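Chapter 3
Cookware and Work Surfaces
Reading time: 3 min
Print | E-mail
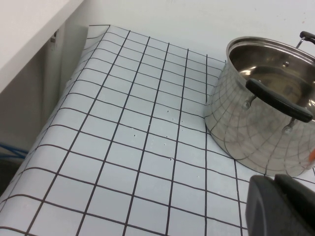
A cook who knows the parts of a pot can choose, handle and clean it with care. This chapter covers the body, the rim and the handle, and then the surface on which a pot is set down. Students should read the Hinden safety rules on page 144 before any practical work begins.

3.1 Metals Used in Pots
Stainless steel resists rust and does not react with most foods.

This site uses cookies. Accept | Settings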